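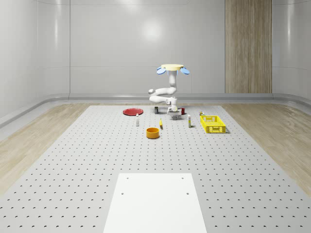 March, second glaze batch

Right, writing this up before I forget, because last time I left it till after lunch and got the water wrong in the notes.

Remixed the Wiltwood white from scratch, 380 g dry, and sieved it twice through the 125 mesh. The first go left a gritty sludge behind that I'm fairly sure is the new feldspar from Gitesport — it clumps if you so much as look at it. Second go was lovely, like single cream. Dipped six test tiles, three on the buff clay and three on the Lemieux stoneware, and gave the last one of each a double dip just to be greedy.

Oh, and the top shelf of the small kiln has a hairline crack running in from the left corner. Fine for tiles, but please don't put anything heavy on it until we've got a spare!

Fired overnight with a 15 minute soak at the top. Opened it just after nine, which was too early really, as things were still pinging. Buff tiles: nice and satiny, a bit of warm speckle coming through, exactly what I wanted. Lemieux tiles: crazed, all three, and the double dip has crawled back from the edge in a big ugly horseshoe. So that body and this glaze don't get on. I might try more silica next time, or I might just give up and use the Istusgate slip underneath, as it seemed to calm things down in the autumn batch (see the back of the green book, the page with tea on it).

The kiln counter read 3,052 hours when I switched off. The elements are getting slow on the last stretch and I want to change them before the big load, so has anyone still got the order form?

To do: label the tiles before they get muddled, wash the sieve properly, weigh what's left of the tin oxide. Also the blue bucket is NOT slop, it's the rest of the white. Lid's on it now.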